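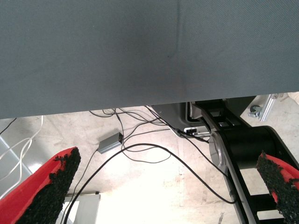 Our project is on glare and eye strain at study tables in the Jomwood library. I picked it because I get headaches there by 4 pm and so does half my dorm. First thing we looked at was surface color. The shiny white tops throw light right back at you. Dark gray doesn't do that nearly as much, and with a fine diagonal weave like the gray surface in the photo there is no hard shine to squint at, just soft shading where it creases. So gray went on the list of covers to test.

Method. We asked 64 students to read for 21 minutes at a table, then fill in a short form. 7 questions, mostly "rate from one to five." Same lamp each time, a Lins desk lamp on the middle setting. Same reading too – a really dull chapter on canal locks. Aminu Oyewole ran the sign-up sheet and did most of the spreadsheet work. Testing was all in March, evenings only so daylight wouldnt mess with it. 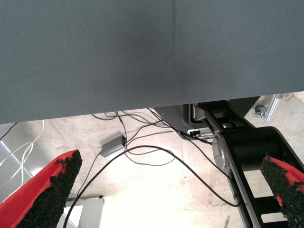 Results were not as clean as we hoped. White tops scored worst for glare, as expected. Wood was in the middle. Matte gray did best, the plain kind with no markings on it like the one shown, but a few people wrote that it felt gloomy. One said it was "like reading in a parking garage." We had no question about mood, should of added one. Also the lamp height got changed partway thru one session and we had to throw those forms out.

Cost. Vandside quoted us 600 dollars for matte covers for the whole reading room, cut to size. Jutlow never wrote back.

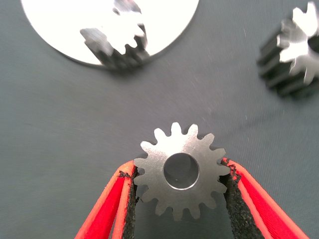

The library said that's over what they can spend this year, so we suggested doing only the back row first, where the ceiling lights are the worst. They are thinking about it.

Problems – everyone was a student, all the same age pretty much, and glasses vs no glasses wasn't recorded. Next group should fix that and test lamp angle on its own. Raw forms are in the folder with the spreadsheet.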